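Rivero Bears – casual stuffers and finishers wanted, Fulside workshop

We make limited run plush bears and a few odd animals (wombat, platypus, one very stubborn echidna). Orders are up and we need more hands before the November release. 140 of the new bear, Nasr, plus the usual restocks.

The work: stuffing, closing seams by hand, button eyes, brushing out mohair, sewing swing tags. Ladder stitch is a must. Machine sewing handy, not essential. Some lifting, the fill comes in big bags.

Shifts start at 9, school hours OK. Paid hourly, casual loading on top, super paid. No piece rates – we'd rather a straight nose than a fast one.
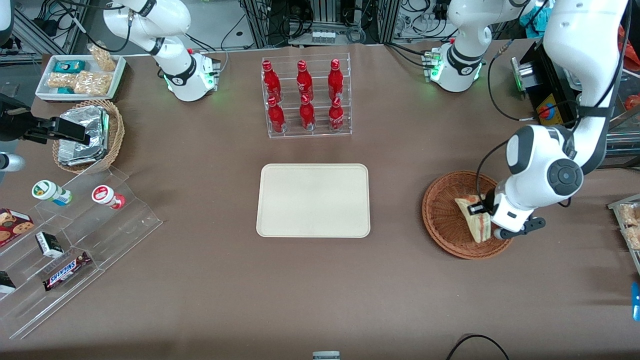
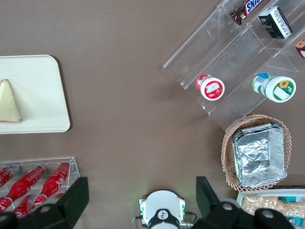 Trial shift is paid and goes for a morning. You'll stuff one body, close it, and fit a pair of eyes. Bring your own thimble if your fussy about them. Thread, needles and forceps are here. Morning tea is on us, cheese and a Snickers or something along those lines, tell us about allergies when you apply. Finished bears get checked for loose eyes and lumpy paws before tagging, and you'll be shown how we want the growlers set. Different colours of mohair shed differently so wear something you don't mind getting furry.

Also wanted: someone to pack orders out of the Zunlow store room, couple of arvos a week. Must be neat with tissue and ribbon. Own transport, the bus is hopeless.

To apply – short note, plus photos of two things you've sewn, any toy or soft furnishing will do. No need for a fancy resumé. Quote ref 962. Aplications close 11th July.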